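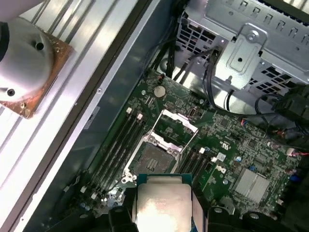
A reader of the previous gallery asked whether a desktop computer of this age merits a change of processor at all, or whether the whole machine should go straight to recycling.

The question is a fair one and was put to the Tovora Equipment Reuse Service more than once during the year. The answer depends on the machine. Of the 300 desktop computers received at the Zeman Building under the Trasetik scheme, 213 were judged fit for further use in schools, libraries and advice centres in the Sadiritz area. Most of these required no more than a clean, a new drive and a check of the memory. A smaller group were opened for work on the processor and its socket, and the present gallery is concerned with that stage.

Machines that do not pass inspection are dismantled for parts. Processors, memory modules and power supplies in sound condition are entered in the parts register and held for use in other machines of the same type. The remainder is passed to the contracted recycler, and the weight is reported to the Service each quarter.

The processor and its socket

A processor of the kind fitted to these desktops is a flat square component with a metal lid, known as the heat spreader, on its upper side. The contacts are on the underside. They meet a field of very fine pins in the socket, and it is the condition of these pins that most often decides whether a board can be kept. A single bent pin may prevent the machine from starting, or may cause a memory channel to go missing without any other sign of trouble.

For this reason the socket is inspected under a lamp before a processor is placed in it, and again if a machine fails its first test. Boards with damaged pins are set aside. The Service does not attempt to straighten them, although some workshops do so with success.

The processor must be lowered level and without sideways movement. It is held by its edges throughout. No pressure is applied from above: the part sits under its own weight, and the load plate supplies the force when the lever is closed.
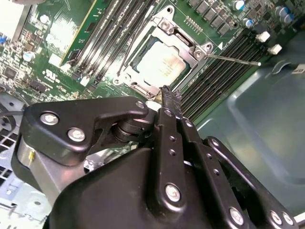

Memory is dealt with separately from the processor, and the Service's working notes recommend that it be left until the socket is closed. Where modules are already present they may remain, provided that they do not obstruct the work. Boards with slots on both sides of the socket call for some care, as the order in which the slots are to be filled varies from one model to another and should be taken from the label or manual for that machine. In the computer shown, a module stands in the slot at the far left while the processor lies in its socket with the load plate still open. A first start with a single module is in any case the usual practice at the Zeman Building, and further modules are added once the machine has completed its start-up checks.

The lever is the next matter. It should travel down smoothly, with firm and even resistance, until it can be secured at its catch. If it stops early, the lever is raised again and the seating of the processor checked. Force is not used at this point under any circumstances. Orientation is confirmed by the small marks and notches provided for the purpose, which differ between socket types and are set out on the wall chart in the workshop.

Cleaning and thermal paste

Heat passes from the processor to its cooler through a thin layer of thermal paste. Over years of daily use the paste dries and hardens, and by the time a machine reaches the Service it will often have lost much of its effect. Old paste is removed from both surfaces before any cooler is refitted. Lint-free cloth and isopropyl alcohol are sufficient in nearly all cases, and scrapers of any kind are not permitted.

Cleaning takes place away from the open socket. Residue that falls among the pins is difficult to remove and may lead to the loss of an otherwise serviceable board. A heat spreader with a mottled brown surface has not been properly cleaned and should not be 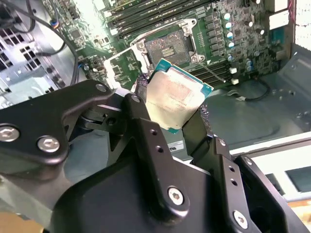
passed forward for fitting until the metal is even in colour and free of smears. The underside is then examined separately. Any trace of paste on the contacts is treated with fresh cloth, and the part is left for 5 minutes before it is handled further.

New paste is applied sparingly, in a single small quantity at the centre of the heat spreader. The cooler is brought down squarely and its screws tightened in diagonal order, a little at a time. Each completed machine then runs under load for 30 minutes with the temperature recorded at the start and the end of the period. Machines that exceed the permitted limit are returned to the bench and the cooler is seated afresh.

Availability of machines

Organisations in the Sadiritz area may apply for refurbished desktops throughout the year. Applications received by the end of October are considered together in the autumn allocation. Each computer is supplied with a record of the work carried out, including any change of processor or memory – the record should be kept with the machine and returned with it if a repair is requested.

Offers of surplus equipment are also welcome, including incomplete machines and loose parts. Processors should be sent in a rigid tray or antistatic packaging. Boards should be sent with the plastic socket cover in place, where one is still to hand.

Questions concerning the gallery or the Trasetik scheme may be left at the reception desk of the Zeman Building.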